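We use cookies to remember your settings. Accept | Manage choices

Section 7: Setting up the Asumis compact washer for plush and other soft items

The box says "gentle on everything." Treat that as advertising. The steps below come from our own loads at the Clitdale repair bench, and they are slower than the quick card packed with the machine.

Before you start

1. Stand the washer on a hard, level floor. The card says carpet is fine. We don't believe it, and the spin cycle shakes enough on tile.

2. Screw in all four feet by hand, then lock the nuts. Push down on each corner. If it rocks, start over.

3. Connect the cold hose only. The hot inlet can stay capped for everything in this section.

4. Run one empty rinse. Expect a plastic smell — the "odor-free drum" claim did not hold up for us.
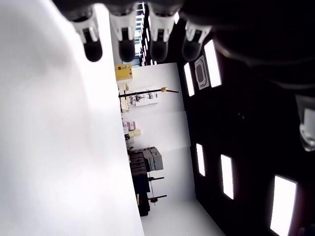 Can I skip the empty rinse if the washer is new?
We wouldn't. New drums carry factory grease, and pale fabric picks it up faster than anything.

Washing

5. Read the sewn-in tag. If it says surface wash only, stop at a damp cloth, whatever the dial promises.

6. Check seams, eyes and any battery pocket. Take batteries out. Sew loose seams first.

7. Put the item in a zippered mesh bag. One item per bag.

8. Choose SOFT and set the spin to 800. The dial offers more, and we have yet to see a shaggy toy that was better for it.

CAUTION: Never use the Turbo Dry button on long fur. Heat mats synthetic pile, and no brush will fully bring it back.

9. Take the item out as soon as the cycle ends. Press it in a towel. Don't wring it.

10. Lay it flat on a table and spread out long parts such as ears.

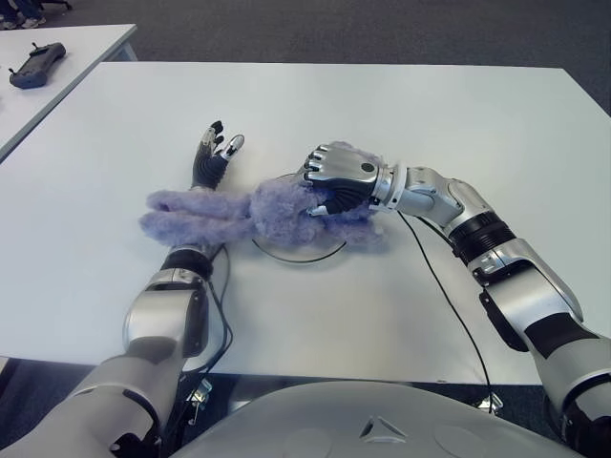

11. Leave it in moving air for around 17 hours, then squeeze the thickest part. If it feels cool inside, give it longer. The manual's "dry by bedtime" is wishful.

12. Brush with a soft pet brush, short strokes, tips first.

NOTE: Error 221 is listed as "call service." Clean the drain filter before you pay anyone.

Comments

Norbert Kocsis: Filter fixed my 221. Dristgate wanted to send a technician for that.

Piroska Dudás: You're too hard on Turbo Dry. I use it on towels every week and they come out fine. Fur, okay, I'll give you fur.

Simon: Does step 3 apply to the older model with one inlet? Mine has no cap.

Contact the bench | Copyright Clitdale | Back to top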